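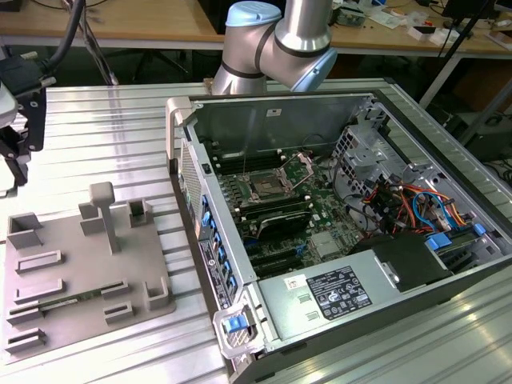

Karthik Pathirana asked whether a machine could put a computer together yet, start to finish, with no one standing next to it. Good question, and it's more or less why Predilar exists! Our short answer today is no. The longer answer is what we love working on.

We're a small workshop that takes on one chore at a time: fitting memory, seating a processor, plugging in a drive cable. People do these with their fingertips and hardly look. An arm has to know where the part is, how to pick it up and how hard to press — and then do it 100 times in a row.
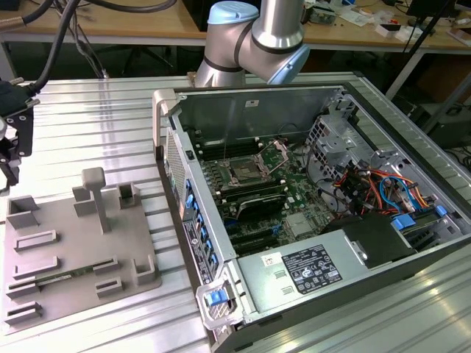
Rajitha Wijesinghe thinks we should forget desktops and teach the thing to fold towels, as that's the job everybody wants gone. We'd love to (we really would), but cloth changes shape every time you touch it. A memory module keeps its shape, and a slot stays where it is, so that's where we started.

Processors are the part we get most excited about. The chip has to go in flat, the right way round, with almost no force. 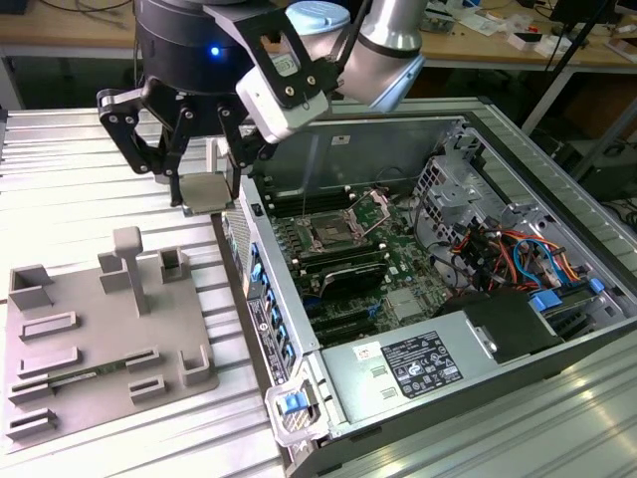
Cables are harder still, and we have a long list of ideas for them. Sandamali Liyanage runs the bench and Américo Pinheiro writes the control software. Visitors are welcome in November, so bring your least favorite chore.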